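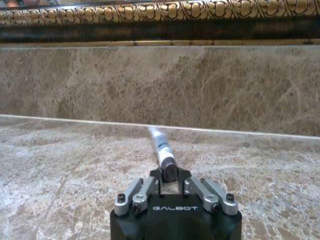 August, phone bench. Second week with the Dulix handset as my only phone. I've been carrying the loan unit everywhere, at home and in the shop, and keeping notes on paper so the battery numbers stay clean. The finish on the back is the part people keep asking about. It is sold as "antique gold" and I had expected something like the carved gold molding on an old frame, with brown down in the recesses and the high spots bright. The Dulix back is flatter than that, one even tone under a clear coat, and it goes a bit green under the bench lamp. It doesn't pick up prints much, so I'm leaving it without a case for the rest of the test.

Setup as before: screen at half brightness, adaptive brightness off, wireless on, Bluetooth on with the Yook earbuds paired, location on. Mail fetch every 30 minutes. One SIM. The Udex monitor app is running in the background and writing a line to the log each minute. I know the app costs something. I haven't measured how much, and until I do, these figures are only good against each other.

Battery, idle overnight. Dropped more than I like the first two nights and then settled. I think the first two were the photo library rebuilding itself after the restore, as the phone was warm in the morning and the log shows the processor waking again and again until a little after 4 a.m. After that the overnight loss was small enough to ignore. I've crossed the first two nights out on the sheet but left them readable.

Battery, video loop. Same file as last time, played from local storage, volume at a third. The display was set to 60 hertz for this run. I tried the adaptive setting afterward and got a shorter run, as expected, but the log has a gap in it where the Udex app got killed by the system, so I don't want to write the number down. Needs repeating. Whoever picks this up should go into battery settings and set the monitor to unrestricted first. I forgot, and that was an afternoon gone.

Charging. With the Dulix charger from the box, flat to half took 17 minutes. With the Lomwood brick it took 34, on the same cable. I swapped the cable for the short one from the drawer and the Lomwood time didn't change, so it's the brick and the phone failing to agree on the faster mode. The Lomwood brick charges the older loan units at full speed. My guess is a protocol thing that an update could fix, or they may just not care to fix it. Put a strip of tape on the Lomwood brick saying "slow w/ Dulix" so we don't do this again.

Heat while charging: warm along the upper third of the back, near the camera bump, nothing alarming. The clip-on probe slipped twice on the clear coat. Used masking tape the third time and it held.

Touch and edges. The curved glass is still my main complaint. Typing with the left hand I get stray touches along the right edge, mostly the period key and backspace. There's a setting for edge rejection with three levels. Middle level fixes most of it. Highest level makes the back gesture hard to trigger, so I went back to middle. The screen protector we have in stock doesn't follow the curve and lifts at the corners inside a day. Took it off. Ordered the film type.

Fingerprint reader under the glass is quick with a clean dry thumb. Right after hand washing it fails most of the time and then locks me out to the PIN. I enrolled the same thumb a second time as a separate finger and that helped somewhat. Didn't try it with the film on yet. Worth doing, as the old film made the reader on the previous loan unit useless.

Earbuds. The Yook pair drops out for about a second when I put the phone in my back pocket and turn my head. Same earbuds with the older phone, same pocket, no drop. Could be antenna placement. Could also be the codec, which defaulted to the high bit rate one. Changed it to the standard codec and walked the corridor again – fewer drops, not zero. I couldn't hear any difference in the sound.

Camera, short version. Daylight is fine. Indoors under mixed lamps it leans yellow, and pale stone and white china come out the color of weak tea unless I lock the white balance. Close focus hunts. It switches between the main lens and the wide one without asking when you get near something, and the framing jumps. The switch can be turned off, under advanced, with a label that makes no sense. I'll do the proper card shots with the stand once the stand is back.
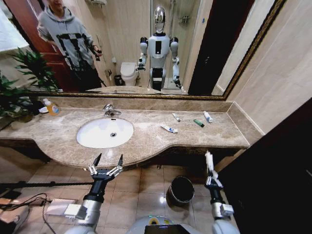
Still to do

Repeat video loop with adaptive refresh, monitor app set to unrestricted.

One overnight with the Udex app removed, to get its cost. Read the percentage off the screen by hand, before bed and on waking.

Fingerprint reader with the new film.

Try the other Lomwood brick, the two-port one, each port alone and then both loaded.

Ask Dulix support whether the next firmware touches charging. Their last reply was the stock text about using original accessories.

Speaker test at full volume. There's a buzz on low notes when the phone lies flat on a hard surface and none when it's held. Check whether that's the camera bump rattling against the surface before blaming the speaker.

Loan unit is in the top drawer, charged to half, PIN on the sheet inside the box lid.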